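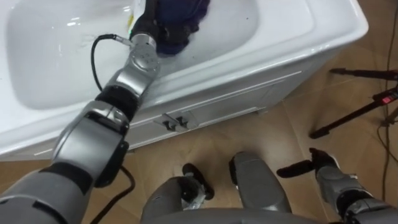
*Figure 6. Wiping trial at the vanity basin, left arm in contact with the bowl, right arm clear.*

## 6.3 Comparative Wiping Trial: Gripper Selection

This section applies to sites evaluating the Grimevell and Fokska grippers on a two-armed platform under the Boateng controller. Complete the joint calibration in Section 5 before proceeding. The same arm shall be used for both grippers so that the results may be compared.

### 6.3.1 Preparation

1. Set the controller to **Supervised** and confirm that the emergency stop is within the operator's reach.
2. Fit the first gripper to the left wrist. Seat the cable connector fully and leave a service loop large enough for the wrist to turn through its full range.
3. Position the robot facing the basin. Both feet must be flat on the floor.
4. Move tripods and light stands outside the sweep of the right arm. Route their cables away from the robot's feet.
5. Load the profile `BASIN-WIPE` and set the trial length to 50 strokes.

> **Caution:** A wrist cable that hangs into the bowl can be caught between the gripper and the basin wall. Stop the trial and re-dress the cable if it touches the cloth.

### 6.3.2 Procedure

1. Fold the cloth twice and present it to the open gripper. A dark cloth, such as the navy one in Figure 6, is easier for the head camera to distinguish from white ceramic.
2. Close the gripper and tug the cloth by hand. If it slips, open the gripper and refold.
3. Park the right arm over open floor, with the fingers clear of the cabinet, its handle and any stand.
4. Lower the left arm until the cloth meets the inner wall of the bowl. Select **Hold Contact**.
5. Start the trial. Keep hands out of the basin until the status line reads `COMPLETE`.
6. Inspect the bowl for remaining droplets, streaks and specks, and record the result on Form C.
7. Fit the second gripper and repeat steps 1 to 6 with a clean cloth of the same colour and weight.

> **Note:** Large grippers may disappear behind the folded cloth when viewed from the head camera. Rely on the controller's finger position reading to confirm grip.

### 6.3.3 Fault Codes

| Code | Meaning | Action |
|---|---|---|
| 99 | Contact lost during stroke | Refold cloth and restart |
| 570 | Wrist torque limit reached | Raise arm, check cable loop |
| 753 | Gripper not recognized | Reseat connector |

Code 570 occurring twice in one trial shall be reported to Riku Uchida, Controls, before the arm is used again. Completed copies of Form C are to be forwarded to Tamsin Haverford at the evaluation centre. Section 6.4 covers the tap and counter trials.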